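Brirkdale Technical College
Automation in Service and Light Manufacture
Handout 2: Can machines do the chores yet?
Issued 1 April 2021. Replaces the January version.

1. Scope

The question in the title is usually asked too broadly. A dishwasher does a chore, and so does a bowl feeder on a packing line. Both work by fixing the layout in advance: plates go in slots, screws go down a track. This handout deals with the remaining work, where the layout is not fixed. Clearing a table, sorting a drawer and emptying a parts tray all belong here.

2. The reference task

Small loose parts lie on a table at arbitrary angles. A fixed arm must pick each one up and set it down at a stated place. The parts are plain blocks and rods, so recognition is kept easy and the marks are lost elsewhere, mostly in the grasp and the release. All coursework runs in the simulator.

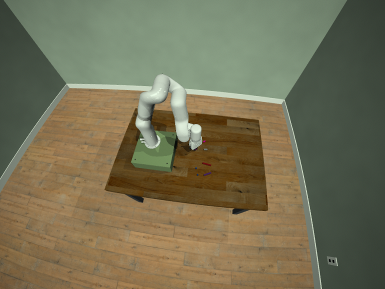
A run is scored as complete only if every part ends inside its target area and the arm has returned to its rest pose. Partial credit is recorded separately and must not be added to the completion rate. Students in previous years have mixed the two columns, and the resulting figures were useless.

3. Results to date

The Plema controller was run 3,000 times on the reference task with fresh starting positions each time. It completed 1,917 runs, a rate of 63.9 per cent. A person asked to do the same job would be expected to finish it every time, and to notice a dropped part without being told.

Failures were logged under these heads:

Closing on the edge of a part, so that it turns and slips out
Pushing a neighbouring part while coming down
Releasing too high, so that the part rolls
Carrying on with an empty gripper

The last of these is the most costly. The controller has no check between lift and place, and the error is found only at scoring.

4. Viewpoint

A room camera gives the layout but little detail at the fingertips. A camera carried near the wrist gives the detail and loses the layout, and the gripper itself hides part of the table. Strong shadows add a further difficulty, as dark patches may be taken for the edges of parts.

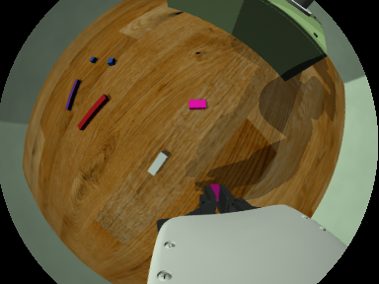 Żak, the second controller on the course, takes both views and weights the close one more heavily as the gripper descends. Its settings are listed in the Vatwood lab sheet. Do not change the weighting before exercise 11.

5. Home and shop floor

On the shop floor a failed pick can be sent round again, and a 63.9 per cent rate may be workable if the cycle is short. In a kitchen the failed pick may be a glass. Rates from one setting should not be quoted for the other.

For the next session, read section 3 again and write one page on where a lift check should be placed and what it would add to the cycle time.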